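Last updated 25 May 2022

4.2 The sorting table

The case most often put to us by supporters of the Lidex program was the one we had least reason to expect much from. Sorting cutlery is dull work. At the Drarnska site it was done by hand at the end of every meal service, usually by whoever had finished clearing first, and no one we interviewed claimed to love it. If a task could be handed over without anyone feeling the loss, this ought to have been the one.

The supplier, Lefèvre, described the work to management as "simple pick and place." We think the description was a poor one. A round table with a printed cloth is an ordinary enough surface, but what lands on it is rarely tidy. Chopsticks come down in a heap and lie across one another at shallow angles, so that taking hold of one tends to mean dealing with its neighbors. Spoons with deep bowls and rounded handles end up on top of them. A kitchen worker reaches in, feels which stick is free and takes it, and does so while talking to someone else. The written procedure we were given, which ran to 2 pages, treated each item as if it would be lying alone.
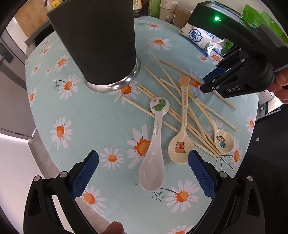 Sandrine Caron objected to our line of argument when we presented it at the site in May. In her view we were measuring the new process against a perfect worker who never existed, and the old sorting had been slow, bad for the wrists and often skipped when the shift ran late. We accept the last point. The logbook we were allowed to read covers 117 services, and the entries for sorting are patchy throughout. It is harder to accept that a poorly kept log shows the task was going badly. It may only show that people thought it too small to write down.

What did change was who had to think about the table. Before the program, sorting was a shared chore with no fixed owner. Under the program it became a station, with a name on the rota and a target of 60 items per round. Staff assigned to it told us that much of their effort went into getting things ready: spreading the heap, turning spoons the right way up, pulling wrappers and packets out of the way. None of this appears in the savings estimate. The estimate counts the minutes in which an item is held and moved, and it is silent on the minutes spent making the item easy to hold. Flunum, the firm hired to review the program, repeated the same figure without comment.

There is also the matter of what the work asks for. Several staff said that the station left them more tired than the old chore, although they were on their feet for less time. They had to watch closely and wait, and they could no longer fit the job around other things. One put it to us as being "a helper to my own job." We would not build a theory on a single remark, but it agrees with what we heard elsewhere on the site, and we found nothing in the program's own papers that tries to answer it.

The strongest claim made for the program is that a single stick, once separated from the rest, can be handled with little trouble. We have no quarrel with this.
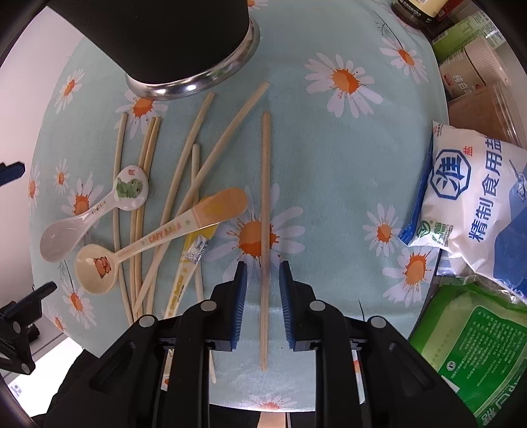
Figure 3. One chopstick between the gripper pads, with the remaining sticks and two spoons to the left.

Our doubt concerns the step from that result to the staffing plan. The plan assumes a total of 3566 items handled over the trial period and divides the wage bill accordingly. It makes no allowance for the sorting that happens before the sorting – the part that still falls to people, and that now falls to fewer of them. Until that time is recorded in the same way as the rest, we do not see how the saving can be said to exist. Section 4.3 takes up the same question for the dry store, where the items are heavier and the records somewhat better.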